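4 Washing and Drying Towels and Bath Linen

This section covers the sorting, loading, washing and drying of terry towels, bath mats and washcloths in the Valomell washer and the matching Valomell vented dryer. For bedding, see Section 5. For wool and hand-wash items, see Section 6.

Read Section 2 (Installation) before the first use. The transit bolts must be out and the machine must stand level on all four feet.

4.1 Before the first load

1. Open the water supply valve fully. Check both hose connections for drips.
2. Close the door with the drum empty.
3. Turn the dial to DRUM CLEAN and press START. Do not add detergent.
4. Wait for the END light. The door unlocks 2 minutes after the light comes on.
5. Wipe the door seal with a dry cloth, including the fold at the bottom.

Note: A small amount of water in the drum before first use is left over from factory testing.

4.2 Sorting

1. Separate white, light and dark towels.
2. Wash new dark or bright towels alone for the first three washes. Loose dye is normal during this period.
3. Keep towels apart from shirts, fleece and other garments. Terry sheds lint, and zippers and hooks pull loops.
4. Check for rubber backing on bath mats. Rubber-backed mats may be washed on MATS only and must not go in the dryer.
5. Cut off any pulled loop level with the pile using small scissors. Do not pull it.

CAUTION: Do not wash or dry towels that have been used to wipe up gasoline, solvent, cooking oil or wood finish. Residue can remain after washing and may ignite in the dryer.

4.3 Loading the washer

1. Shake each towel open and place it in the drum singly. Do not load towels folded or rolled.
2. Fill the drum to no more than three-quarters of its height when dry. A hand placed flat should fit between the load and the top of the drum.
3. Do not wash one heavy towel by itself. Add one or two more of similar weight so the drum can balance for the spin.
4. Check that nothing is caught in the door seal, then close the door until it clicks.

Note: If the drum cannot balance the load, the washer stops and redistributes it up to three times. It then spins at reduced speed and shows code U4. Open the door, loosen the load by hand and select SPIN ONLY.

4.4 Detergent and additives

The drawer has three compartments. The left compartment is for the main wash, the center for softener and the right for prewash.

1. Add liquid or powder to the left compartment. Use the amount on the detergent package for your water hardness.
2. For towels with a musty smell, leave out the detergent, pour one cup of white vinegar into the left compartment and run TOWELS with the water set to HOT. Follow with a normal wash.
3. Leave the center compartment empty for towels. Softener coats the loops and lowers absorbency.
4. Use chlorine bleach on white cotton only. Never combine it with vinegar or with any cleaner containing ammonia.

WARNING: Bleach mixed with vinegar or ammonia gives off toxic gas. Run a full RINSE cycle between the two if both are to be used in the same machine.

4.5 Selecting a program

1. Turn the dial to TOWELS.
2. Press TEMP until the wanted setting lights. WARM is suitable for colored towels. HOT is suitable for white cotton and for household illness.
3. Press SPIN to select HIGH. Use MEDIUM for towels with fringe or sewn trim.
4. Press EXTRA RINSE if the household has sensitive skin or very soft water.
5. Press START. The display shows the remaining time, which may change during the first 14 minutes while the machine weighs the load and sets the water level.

To delay the start, press DELAY before START. Each press adds one hour, up to 13 hours. Do not use DELAY with wet towels in the drum – mildew can form before the wash begins.

4.6 Drying

1. Clean the lint screen. This must be done before every load.
2. Take each towel from the washer and shake it firmly two or three times to lift the loops.
3. Load the dryer no more than half full.
4. Select COTTON, then NORMAL. For towels with a decorative border, select LOW HEAT. The border is often a different weave from the body of the towel and can shrink more, which draws the edge in.
5. Press START.
6. Remove the load promptly at the end of the cycle. If it cannot be removed, leave WRINKLE GUARD on. The drum will turn for a few seconds at intervals for up to 40 minutes.

CAUTION: Do not stop the dryer before the cool-down stage ends unless every item is taken out and spread at once. Heat held in a packed load is a fire hazard.

Line drying: Hang towels by one short edge with two pegs. Line-dried terry feels stiffer. To soften it, run the towels in the dryer on AIR ONLY for about ten minutes.

4.7 Checking the result

Feel the body of the towel and the border separately. The border is flat and may dry at a different rate. If either part is damp, return the towel to the dryer on TIMED DRY, LOW HEAT.

Pile that lies flat after drying usually points to an overfilled drum or detergent left in the loops. Reduce the next load by a third and add EXTRA RINSE.

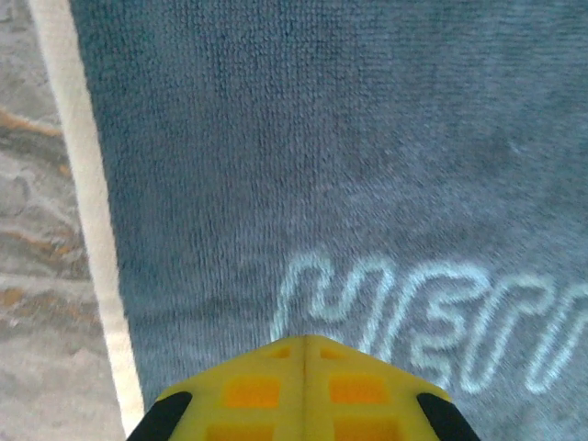
Can the moisture sensor be left on for mixed loads of towels and washcloths?

It can, but the sensor reads whatever touches it, and small pieces dry first. The cycle may end with the larger towels still damp. Dry washcloths separately, or select EXTRA DRY and take the small items out partway through.

4.8 Storage

1. Let towels cool fully before folding.
2. Store them in a ventilated closet. Do not seal cotton terry in plastic bags.
3. Place clean towels at the bottom of the stack so that all of them are used in turn.

4.9 Routine care of the machines

After each wash: leave the door and the drawer slightly open.

Monthly: pull out the detergent drawer, rinse it under warm water and refit it. Run DRUM CLEAN.

Every three months: drain and clean the pump filter as shown in Section 7. Towel lint collects here faster than lint from other loads.

Yearly: disconnect the dryer from power and clear the exhaust duct from both ends. In humid areas, do this before August. Replace any plastic or foil flexible duct with rigid metal duct.

Note: Households fitted with the Sánchez wall vent should remove the outer flap before cleaning the duct. The flap lifts off – do not unscrew the collar.

4.10 Parts for this section

Lint screens, door seals and drawer inserts are supplied through Flerngate. Have the model number ready. It is printed on the label inside the door rim.

Print this section | E-mail this section

Cullness Home Appliances – Owner Documentation. Manual editor: Leidy Mamani. © Cullness. All rights reserved. Contact us | Back to top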